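The Pinch That Wouldn't Let Go

By Dede Korletey

I'd been folding laundry with a pair of hand-held grippers for most of November when one of them decided it had had enough.

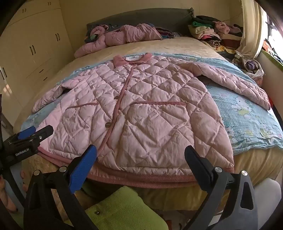
If you've never done this sort of work, it's slower than you'd think. You squeeze, the fingers close, you lift and turn and let go, and everything you do gets recorded so that a robot can one day learn from it. I was doing it for a small outfit called Trevside, and by that Saturday I'd logged 900 folds. Jackets are my least favourite (so puffy!) but I was getting quite good at them.

Then, on fold 901, the right gripper shut on a sleeve and stayed shut. I let go of the trigger. Nothing. I wiggled it, swore at it a bit, and did the thing you're told on day one never to do, which is poke a finger in near the joint to help it along. It sprang open, snapped closed again and caught the side of my thumb. Only a blood blister, but my word, it hurt.

I rang Jin at the workshop in Kuvthorpe, who was very nice about my thumb and much more interested in the gripper. A return spring had slipped off its post and jammed against the linkage. Those springs are meant to be changed every 2000 squeezes, and mine had done far more than that, because the counter in the Diltel app went back to zero each time I swapped the battery. All those weeks it had been cheerfully telling me I was fine!

Trevside has fixed the counter now, and sent out a little plastic hook for freeing stuck fabric. I also keep my own tally in biro on the back of an envelope. The sleeve survived with one small crease. My thumbnail is still growing out, and I've got another bag of jackets to do by four o'clock.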